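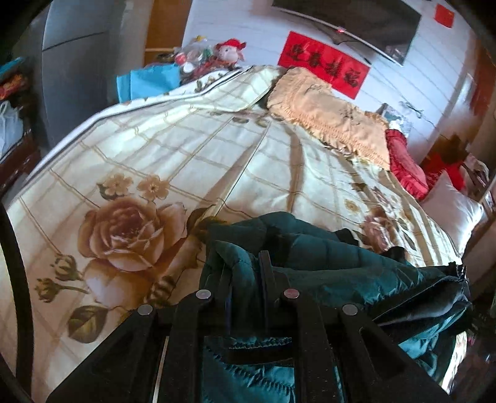
A hand-held gripper grips a padded teal garment from a quilted bed, part of the Lemunex home collection. Photo: Brasutero

Brasutero Opens Lemunex Home Collection to 40 Households

Laundry, bedding and jackets are up first, with kitchens to follow

FERMONT, May – Hi from all of us at Brasutero! We're a small company, and I get to write the announcements, so you're getting this one the way I'd tell it to you over the fence. Starting this month we're opening Lemunex, our project for teaching robots to handle clothes and bedding, to 40 households in and near Fermont. Sign-up begins Wednesday at 9 a.m.

If you join, we lend you a hand-held gripper with a camera on it. You hold it, you squeeze it, and you use its two fingers to do things you'd normally do with your own: pick up a coat, pull a sleeve straight, move a sweater from the bed to the chair. The camera records what the fingers are up to, and each recording becomes one example for the system we're training. You don't need a robot in your house for any of this (a relief to my sister, who asked twice).

I did the pilot at home myself this spring, so let me tell you what it's like. The first evening I was terrible. I kept grabbing too much cloth, or I'd get one layer of a jacket and leave the lining behind, and I said a few things to a bathrobe that I'm glad we don't keep the audio of. By the third evening I had the hang of it and was doing my folding with the radio on. My wrist got tired before my patience did, so we now ask people to stop after 40 minutes and put the thing down for the day. Please do stop! We can tell from the recordings when an arm is worn out.

Why clothes? A mug is the same shape every time you reach for it. A padded coat dropped on a bed is a different lump every single time, and the stitching, the slippery outside and the lining all behave differently when you pinch them. A learning system needs to see plenty of those lumps, on plenty of beds, with real pillows and patterned quilts and shelves full of stuff in the background. We have a very nice test bench at the office with a gray mat on it. Everything we trained on that mat did fine on that mat, and then we took it to a real bedroom and it went looking for the edge of a shirt in the flowers on the bedspread. So we'd like your bedroom as it is. Please don't tidy up for us.

How it works

Each household keeps the kit for 5 days. We bring it over, show you how to hold it, and do the first few pickups with you. After that you're on your own schedule. There are 4 task cards in the box:

Pick up and put down. One piece of clothing, from a bed or sofa to somewhere else.

Spread out. Get a crumpled piece lying flat enough that you could fold it.

Fold. Any way you like, as long as it's the way you'd really do it.

Hang. Hanger, hook or chair back.

You pick the clothes. Thick things are especially welcome, so if you were about to pack away the winter coats, hold off until we've been by. Drops and fumbles count too, so keep recording when you lose your grip and just have another go. Those are some of the most useful examples we get, and I contributed a heap of them.

About privacy

People ask about this first, and they should. The camera sees the room as well as the clothes. You can look through every recording before it leaves your house and delete whatever you want, without telling us why. Faces, mail and screens are blurred before anyone on the training side opens a file. If you change your mind later, write to us within 3 months and we'll take your recordings out of the collection. Everyone who lives with you has to sign the form too, and we'd like guests to stay out of the room while you're recording.

Who we're working with

The kits are being built and repaired by Iglesias, the workshop two streets over from us, which also made the pilot grippers and put up with my many notes about the handle. The new handle is shorter and a lot kinder to small hands. Thank you, Iglesias!

What comes next

We'll collect through the summer and then spend the fall training and testing. If the clothing round goes well, the next set of cards will cover dish towels, oven mitts and grocery bags in the kitchen. Households from this round will get first pick of those spots. I'll post an update when the first trained version has had a try at a bed it has never seen, and I'll tell you how it went even if it goes badly.

Signing up

The form goes live on the Lemunex page of our website on Wednesday morning. You need to be 18 or over and live within an easy drive of Fermont. Each household gets a thank-you payment when the kit comes back, and the amount is listed on the form. Apartments, shared houses and tiny spare rooms are all fine.

Press contact: the Brasutero press desk, Fermont. Reporters who'd like to try the gripper are welcome at our office any weekday afternoon. Bring a coat.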